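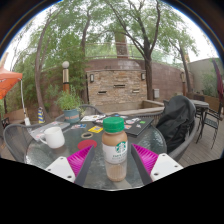
*Patio table, glass top, bottled coffee between the two fingers. Most of what I've learnt about showing a gripper to visitors fits on a table this size.*

# How to run a gripper table at an open day

We had our open day at Skonstead in August, and I ended up looking after the hand-held gripper table. I'd helped at one of these before, over at Gretstead, but only handing out leaflets, so most of what follows I learnt by getting it wrong first. If you've been asked to do the same at your place, I hope this saves you a morning!

## What you'll need

- a hand-held gripper with soft pads (and a spare pair of pads, please)
- a table people can stand all the way round
- a few everyday things to pick up
- 2 charged batteries for whatever is doing the recording
- a cloth, because people arrive with sun cream on their hands

We used the Miven gripper, mostly because it's the one I know how to fix. The ridged pads are kind to plastic bottles, and the bright magenta helps people at the back follow what's going on.

## 1. Choose your table

Outdoors is lovely if the weather behaves. Go for a round table if you can, as people spread out around it on their own and you don't have to keep shuffling them along. Glass looks smart but do a few practice grabs on it beforehand. Ours had a pebbly surface and I wanted to know how a bottle would sit on it before I had an audience.

Watch the light as well. A dull, white sky is much easier on a camera than full sun, which bounces straight up off the glass. If it's bright, move under an umbrella or turn the table so you're working in your own shadow.

## 2. Pick things people know

I started my first session with a set of foam test blocks and you could feel the interest drain away. Then I swapped to whatever was lying about – a bottled Starbucks, a mug, a coaster – and suddenly everyone had an opinion on how to pick it up. Good ones to have:

- **A drinks bottle.** Tall and easy to see from the back. Keep the cap on!
- **A mug with a handle.** Let people argue over whether to go for the handle or the rim.
- **A coaster.** Flat, annoying, brilliant. Save it for the confident ones.

Laptops can stay on the table if they're closed and you don't mind them being bumped. Mine wouldn't be.

## 3. Show the grab slowly

1. Stand the bottle where everyone can see it.
2. Bring the gripper in low, with one finger either side.
3. Stop there. Let people look at the gap between the pads.
4. Close gently until both pads touch, then a little more.
5. Lift a hand's width, hold it, and put it down in the same spot.

Step three is the one I kept rushing. It's the bit where children start shouting advice, and it's worth waiting for. Do it in silence once, then again while talking.

## 4. Hand it over

Give people the gripper as early as you dare. I say "aim for the label, not the cap" and then I keep quiet, which I find very hard. Two tries each is about right when there's a queue. On the day we had 128 visitors through, and anyone who wanted a third go was sent round to the back of the line.

If you're recording, put up a clear sign and ask before each turn. Some people are happy to try it but don't want to be saved to a disk, so have a way to pause.

## 5. Questions you'll get

"Will it squash it?" (everyone asks this), "how heavy can it go?" and "can I have one?" For the second, know your own gripper's limit before you start. I didn't, and had to run inside to ask the Şimşekoğlu team, who were doing the indoor talk.

## Packing up

Wipe the pads, check the small screws in the finger mounts and copy your recordings somewhere safe before you go for a cup of tea. Then give people back their mugs.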